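Trummer Online Conference Guide
Section 3: Joining the reconciliation sharing circle

We're so glad you're coming! Setting up takes just a few steps.

1. Open your Trummer welcome email and click Join.
2. Type the name you'd like the circle to use, plus your Nation or community if you wish.
3. Choose Circle Room 2.

Note: Each room holds 212 guests, so come early and say hello! 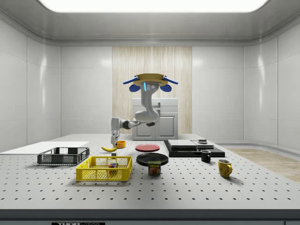
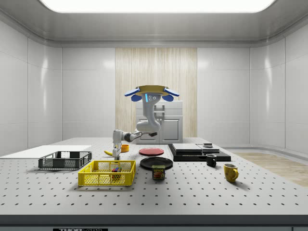 Both views: arm with white gripper, white tabletop

4. Mute your microphone until the speaker passes to you. Passing is always fine.
5. Post questions for our Elders in the Ask tab (up to 600 characters).

Caution: Please don't record. Stories shared in the circle stay there.

Stuck? Message Nadiia Panasiuk in the Help tab. She loves a good sound problem!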